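Leave the Cloth On

Dec 31, 2018

My mother owned one tablecloth that we were allowed to touch and four that we weren't. The four lived in the bottom drawer of the sideboard, folded in tissue paper, and they came out for Easter, Christmas and the one time the bishop's secretary got lost and needed to use our phone. The other was green with a scorch mark near one corner, and it was on the table from the day I was born, as far as I know, until the day I left for college. I can still draw you that scorch mark. I couldn't tell you a thing about the other four except that one had grapes.

I have been thinking about this because we are hosting tonight, and I spent yesterday afternoon in Kavanagh's, which is the last store in our town that still has a linens department, listening to a very nice young man try to sell me a table runner. A runner, if you haven't been offered one lately, is a long strip of fabric that covers the part of the table where no one eats. It was a Cillska runner, a good one he said, and it cost $38, and when I asked whether they had any plain cotton cloths he walked me past the candles to a shelf at the back where there were two, both white, both marked down. He told me people don't really do the full cloth anymore. They have nice tables now, he said, and they want to see them.

Well, I suppose that's so. My sister-in-law has a beautiful table. It came from Pleletti and took 50 days to arrive, and I have never once relaxed at it. There are coasters. There are pads under the plates and little felt feet under the fruit bowl, and when my nephew did his homework there he had to put a cutting board under the paper so the pencil wouldn't press through. I love her dearly and she cooks better than I do, but I have watched a grown man carry a glass of water across that room like he was moving a baby bird.

I think a table should be covered, and covered every day, with something you don't mind about. I'd go further and say it should be something soft and a bit faded with flowers on it, though I admit that's just how I was raised (plaid people are welcome too). A cloth says sit down. It takes the clatter out of the forks. It's kind to elbows in the winter, when our kitchen is 54 degrees first thing in the morning and bare wood feels like a sidewalk. And when something spills, which in my house is most meals, you say oh well and put a dish towel over the spot and go on with the story you were telling.

The usual complaint is ironing, and here I will probably lose some of you. Don't iron it! I quit in September of the year our youngest started school, and I remember it because I was standing there with the iron in my hand and the bus was coming and I simply unplugged it and left. The cloth went on the table wrinkled and it has been wrinkled ever since. My mother visited that weekend and ran her palm over it, once, and didn't say a word, and I'll confess that stung more than if she had. But she sat there until nearly midnight eating walnuts and telling us about the flood, and I never saw her stay that long at a table with a pressed cloth on it. Those she guarded.

Kyung-tae Do lived upstairs from us in our first apartment and taught me more about having people over than anyone I'm related to. He had a folding table and a bedsheet. It was a pretty sheet, mind you, yellow, but it was a sheet, with the fitted corners snipped off, and he'd snap it open over the table when he heard you on the stairs. He'd set the pot down in the middle and we would all lean in. I asked him once if he was going to buy a real tablecloth and he looked puzzled and said that it was on the table, wasn't it? I've repeated that to so many people over the years that my children say it along with me.

What bothers me, if I try to put my finger on it, is how much of the house we've started saving. We save the good towels for guests and the front room for company, and now even the table is being saved, from us, by strips of linen and sets of Roltach placemats that you wipe with a special spray. There is a woman in my book group who paid $289 for a tablecloth from France and has put a sheet of clear plastic over it. She's a generous person and I told her this to her face, so I can tell you: I would rather eat off the floor. Plastic sticks to your arms. You can see the lovely cloth under there like something in a museum, and you can't feel it at all.

I know there are people who truly love a bare table, and some of them grew up with an oilcloth that smelled like a wet dog and have every right to be done with it. My husband leans that way himself. He likes to see the grain. We settled it years ago by letting him have the desk bare, and he has a cloth at supper, and he wipes his hands on the edge of it when he thinks I'm looking at the stove.

The other thing about a cloth that stays on is that it lets the table be used for everything. We wrap presents on ours and sort the mail and pot up seedlings in March, and half the time I'm pushing the day's business down to one end so that I can set plates at the other. Children will work at a table like that without being asked. Grown-ups, too. Someone sits down to open a package and is still there two hours later, and you end up feeding them.
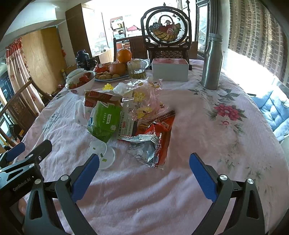 So I didn't buy the runner. I bought one of the marked-down white ones, mostly out of sympathy for the shelf, and I mean to dye it with onion skins when the weather turns. Tonight we're using the old one. There will be nine of us and a roast, and my sister-in-law is bringing the beets.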